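We use cookies to keep this site working. Accept or manage your choices.

2 min read

1/ I moved my small mail-order shop off Storkero in October. A few people asked how it went, so I'm writing it down in one place.

2/ The shop sells seed packets and a few garden tools. It runs from the back of my house in Ellach. I had 857 orders to bring over, plus the customer list.
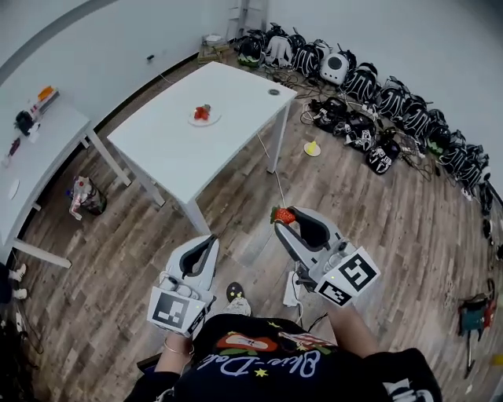
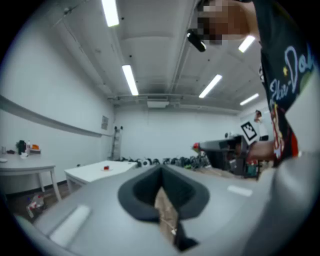
3/ The export from Storkero comes as one big file. It leaves out order notes. If your customers write things like "leave at side door," copy those by hand first.

4/ I tried Pidix for a week. The label printing is good. The stock screen is slow, and it wanted a separate login for my packing helper, which costs extra.

5/ I ended up on Lightfoot. Setup took 2 evenings. Most of that was shipping zones, which they call "areas" and hide under the tax menu.

6/ Postage was the part I got wrong. I entered seed packets at the weight of the envelope only. I undercharged on 8 orders before I caught it and paid the difference myself.

7/ Old links broke too. Lightfoot will forward them if you upload a list, one line per page. Do this the same day you switch. I waited until Friday and the bean page had already dropped out of search.

8/ Email: I have almost 2000 people on the newsletter. I sent one short note saying the checkout would look different and the prices were the same. Got a handful of replies, mostly asking about garlic.

9/ Garlic is sold out until next fall. I should put that on the front page.

10/ If you're on Storkero and thinking about it, download your invoices before you close the account. They were gone for me the next morning and support took nine days to send them.

Get new posts by email. Enter your address to subscribe.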